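3. How the Clelitus station was planned

The Clelitus ground station was the first built under the national plan, and most of the later ones followed its layout. We drew on the minutes of the Suksawat planning office, which fill three boxes, and on the pay records of the Forata works.

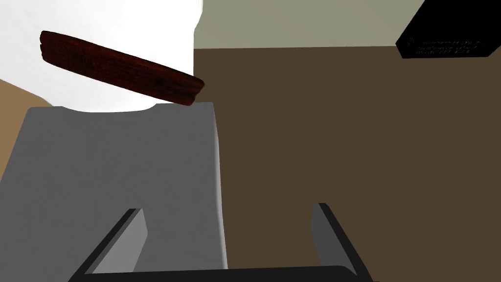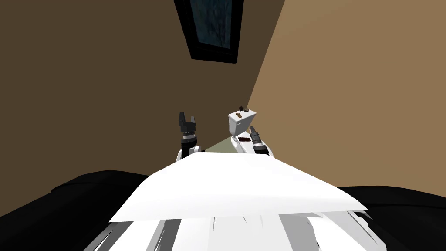
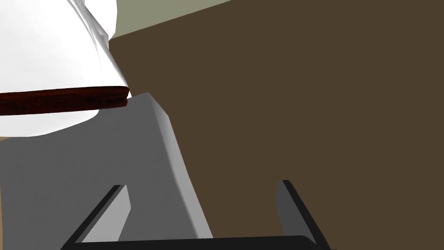
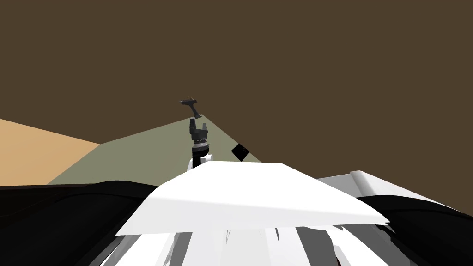
Figure 3. Rendered views from a simulated workspace, with a gripper in all four.

The planning office had little money for Clelitus and a great deal of advice. Its first budget covered a receiving dish, a tracking room and housing for 50 staff, and left out the road. The minutes show that the ministry treated the station as a science project while the district treated it as a source of jobs, and the two sides seldom used the same words for the same thing. Remote handling is one case. In the ministry's papers it meant any work done from the tracking room; in the Forata papers it meant a machine with a hand on the end, and the two-fingered gripper in the first view of Figure 3, with its fingers leaning in toward each other over an open gap, is close to what the works had in mind. The ministry struck the item from the second budget and it did not come back.

Hiring went faster than building. By June the Forata works had 568 people on its pay list, of whom 236 were listed as trainees. Most trainees came from the technical school at Clovard and were paid by the week. The school had no course in radio work at the time, so the works ran its own in the evenings — first in the canteen, later in a rented hall. Attendance sheets survive for the hall only.

The road was approved after the dish had been ordered. Parts were held at Clovard until the lower bridge could be made stronger, and the office asked twice for the storage fee to be dropped. Both requests were refused. The cost was moved to the housing account, and the third block of staff houses was put off to the following year.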